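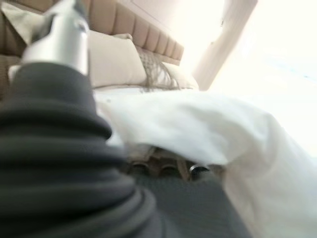 Wrist camera, bellows on the left, white bedding bunched up in front of the headboard.

Zetcombe bed build, shop notebook, 21 Jun 2023

Long one today, sorry to whoever reads this after me! I got the bed cell going with the new wrist covers on both arms, and most of what follows is about cable slack and grip settings, so skip down if you only care about the duvet.

Covers first. The old fabric sleeves kept riding up and snagging bedding, so I swapped them for the bellows I ordered from Drultstead. They fit over the wrist with a bit of persuasion (warm water, ten minutes, bad language). Full roll in both directions now and no pinching that I can find. The one thing I don't love is how much of the wrist view they eat. On a big bend the bellows fill up the near side and the tracker loses the edge of the cloth. I tried masking that region out in Cirillo and it helped a lot, but the mask is hand drawn and only right for one pose. Need to make it follow the wrist angle. Put that on the list.

Cable slack: I had 19 cm spare at the elbow and it was too much, it flopped onto the mattress whenever the arm reached toward the pillows. Shortened it, re-tied it, left the old tie in place as a marker.

Grip settings are still a guess. I set the finger closing threshold to 322 in Cirillo units (whatever those are, the manual from Virbridge just says "counts") and the hand would close on a doubled edge and hold. At 700 it grabbed hard enough that I worried about the tendons. Lower numbers let the cloth slide out between the fingertips, especially on the smooth side. I'm leaving it at 322 for the bedding and we can revisit when we get to pillows.

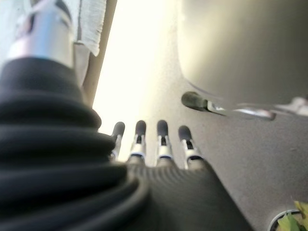 A note left in the shared log overnight says I should quit tuning the threshold and glue thin silicone pads on the fingertips, then go back to the stock value. Fair point, and I have a sheet of the stuff in the drawer. My worry is the pads peeling after a few runs, so I'm going to try one finger first and leave it on all week. If whoever wrote that has a favorite glue, please write it in the margin!

Then the duvet routine. Steps as they stand in the script: find the near corner, pinch, lift, walk the base back, lower, let go, back the hand off before it turns. That last bit is new. I used to turn the wrist right after release and the fingers dragged the fold out of line every single time. Adding a short backward move fixed most of it in the sim, and I want a whole evening of real runs before I say more than that.

Battery was at 91 percent when I started and I forgot to write it down at the end. Sigh. 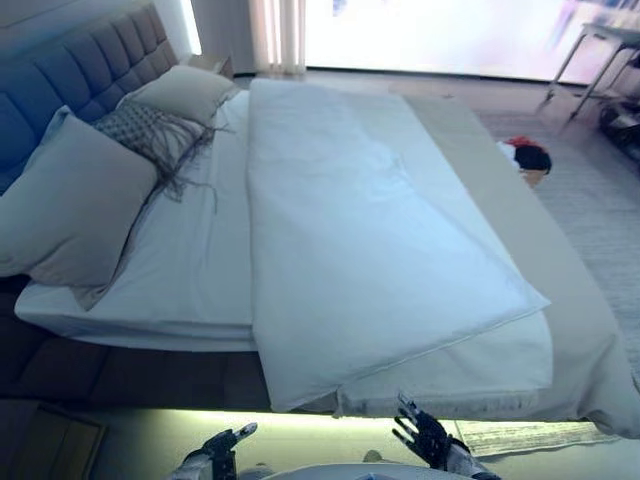
Do both hands have to hold the duvet for the final fold? One is enough if the far edge is already lying flat, but I run it with two so the corner doesn't twist on the way down.

To do: moving mask for the wrist view, pad on one fingertip, log the battery at both ends, email Virbridge about the units.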